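How to Renew the Silicone Joint Around a Kitchen Sink
Updated 4/5/25

When I moved into my apartment, the white line of silicone between the sink and the counter was already black in two corners. I cleaned it with vinegar, with bleach, with a toothbrush, and every time the black came back after a few weeks. A joint in this state has the mold inside it, and cleaning reaches only the surface. It must come out and a new one must go in.

I have now done this work in three kitchens, mine and two others. The first time it looked terrible. I write down the method that I use today, with the mistakes, so that you can skip them.

What you need

A tube of sanitary silicone. I use the Hillitz 441 in white, but any sanitary silicone which says on the label that it resists mold will do. Do not take acrylic. Acrylic is easier to smooth and you can paint over it, but it does not like standing water.
A caulking gun. The cheapest one from the store bends when you press hard. Mine is a Cattaneo, second-hand, and the important thing is the small lever at the back which releases the pressure.
A utility knife with fresh blades.
A plastic scraper.
Silicone remover in gel (I had a small bottle of Trutico, 200 ml, and I still have half of it).
Rubbing alcohol and old cotton rags.
Painter's tape.
A bowl with water and a little dish soap.
Paper towels, more than you think.

How much time it takes

The removal is the long part. For my sink I needed a whole morning to remove and clean, and then the new joint was made in less than 60 minutes, including the tape. After that you cannot use the sink until the next day. Plan the meals for this. I cooked a big soup the evening before and we washed nothing.

Step 1: Empty the area

Take everything away from the sink, also the things behind the faucet. Close the drain with the plug or with a rag, so the small pieces of old silicone do not go down the pipe. Look under the sink with a flashlight. If the cabinet floor is swollen or smells of mold, then water has been going through for a long time, and you should let it dry for some days with the doors open before you close the joint from above.

Step 2: Cut the old joint

Hold the knife flat against the counter and cut along the whole length. Then hold it flat against the sink and cut again. You want to separate the silicone from both sides. Go slowly, mostly at the corners. If your counter is laminate or wood, the blade can leave a scratch very easily, and for this reason I change to the plastic scraper when I am close to the surface.

When both cuts are made, lift one end with the scraper and pull. With some luck a long piece comes off in one time. With my sink the luck was finished after the first corner.

Step 3: Remove the rest

There will stay a thin film, almost transparent, which you feel better with the finger than you see it with the eye. New silicone does not stick well on old silicone, so this film has to go.

Put the gel on it and wait as long as the bottle says. On a painted or plastic surface please try it first in a hidden place. Then scrape, wipe, and feel again with the finger. If it still feels like rubber, repeat. I repeated three times on the side of the window.

For the black marks that are left in the gap I use a mold spray, and I open the window. Never mix this spray with vinegar or with another cleaner. Rinse with water and dry well.

Step 4: Dry and degrease

Wipe both sides with alcohol on a clean rag. Change the rag often, or you only move the grease from one place to another. Then wait until the gap is totally dry, also deep inside. A hair dryer on the cold setting helps, but the best is to leave it overnight.

Step 5: Put the tape

Put one line of tape on the counter and one on the sink, with the gap between them. The distance between the two tapes is the width of your new joint. I leave 5 mm. Press the edges well with a fingernail. At the corners, cut the tape and overlap it. Do not try to bend it around.

Many people who do this for work never use tape, and their joints are perfect. For us others the tape is a big help.

Step 6: Cut the nozzle and apply

Cut the nozzle at an angle, and cut it smaller than you believe is right. You can always cut more. If the tube has a closed tip under the nozzle, open this one also. I forgot it once, I pressed with all my force, and the silicone came out at the back of the tube.

Start in a corner. Keep the same pressure and the same speed, and push the silicone into the gap. When you have to stop, press the release lever first, otherwise it continues to come out while you look for a paper towel.
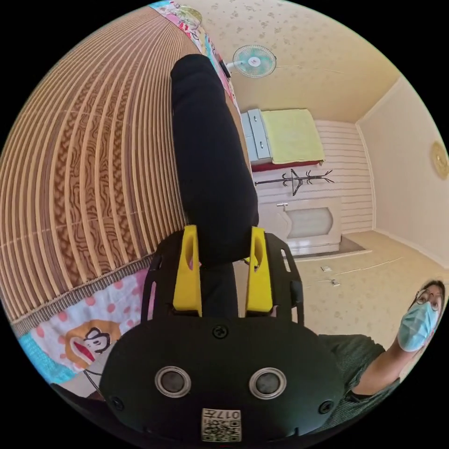 Work on one side of the sink at a time. The silicone begins to make a skin after a few minutes, faster if the kitchen is warm, and from this moment you cannot smooth it anymore. Two long sides and two short sides means four small jobs, and between them you can breathe.

Step 7: Smooth it

Dip your finger in the soapy water and draw it along the joint in one movement, with light pressure. Wipe the finger on a paper towel, dip again, continue. If you prefer a tool, Furkitz makes a set of rubber profiles, and the smallest one is good for sinks. In the corners I still use the finger.

Remove the tape immediately, when the silicone is still soft. Pull it slowly and away from the joint. If a small edge stands up after the tape is gone, pass one more time with a wet finger, very lightly.

Step 8: Leave it alone

Wait 24 hours, or longer if your tube says so. No water, no cleaning, no touching to check if it is ready. Keep the window a little open because of the smell.

Some problems and what to do

The joint has bubbles or holes. Let it dry fully, cut out the bad part and fill it again. Do not put a thin layer on top.

The joint shrinks away from the wall. Usually there was still grease or old film. I am sorry, this part must be done again from step 3.

Silicone on the counter. When fresh, take it off with a dry paper towel, and only after that with alcohol. When dry, use the plastic scraper.

The tube is half full. Put a screw in the nozzle and keep the tube in a cool place. Mine was opened in May and the rest was still good for the bathroom shelf some weeks later.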